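Home Datasets Hardware Notes Contact

Search this site Search Advanced

Filed under: Grippers / Two-arm / Data cards

# Culora snack counter set

Culora is a set of 368 recorded runs on a two-arm snack counter. We made it to compare two pairs of fingertips on the same parallel grippers, with the arms, cameras and controller left alone. It is maintained by Ilgın Eren. Hüsnü Bozkurt wrote the replay scripts.

## What was compared

- `imby`: flat rubber pads, fairly stiff
- `clorkarix`: softer pads with a shallow curve

Both arms carry the same tips within a run. We did not mix them. The tips were swapped at the start of a session and the gripper zero was set again each time. Sessions from January used an older zeroing script and are kept in their own folder, `old_zero/`. Leave them out if you need finger widths you can trust.

## The counter

The work table is laid out like a small shop counter, with drinks in a clear rack, snacks on a stepped display shelf, a food warming unit to one side and a tray in the middle where orders are put together. Items are real packets and bottles. Positions shift between runs, so don't rely on fixed coordinates for anything that can be picked up.

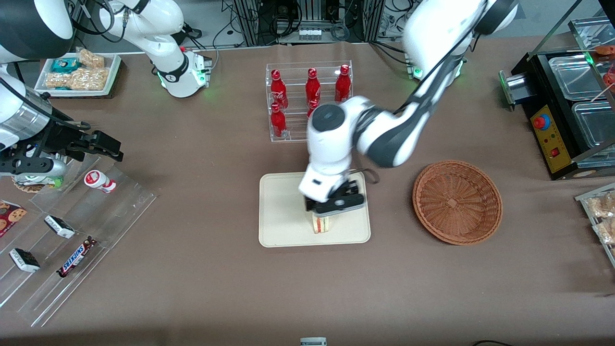 The sandwich is the item that separates the two sets of tips most clearly. Closing width matters far more than speed. With `imby` the stiff pads dent the bread if the width is set even slightly too small, and the dent shows in later frames. `clorkarix` forgives more on bread but is worse on bottle caps, where the curve lets the cap roll. Chocolate bars are fine with either, unless one is lying flat against the back of a step.

## Files

Each run is a folder with:

- `joints.csv`: both arms, left and right in separate columns
- `grip.csv`: commanded width and measured width
- `fixed.mp4`: the fixed workspace camera
- `run.json`: tip name, operator, item list, result

"Left" and "right" mean the robot's own left and right. In the fixed view the left arm comes in from the right side of the table. This has caught out more than one person, so check it before you train anything.

Results are marked `ok`, `dropped`, `damaged` or `stopped`. A run marked `stopped` was ended by the operator and says nothing about the grip.

## Known problems

- The force estimate in `grip.csv` comes from motor current and drifts in long sessions.
- 8 runs have no item list. They are named in `missing.txt`.
- Clear packaging and the acrylic stands confuse depth estimates. We give no depth files.

## Loading

```
python load.py --set culora --tips imby
```

The loader comes from our earlier Karabulut set and takes the same options. Add `--skip-old` to leave out `old_zero/`.

Last changed Tue 24 June: fixed two wrong tip names in `run.json`.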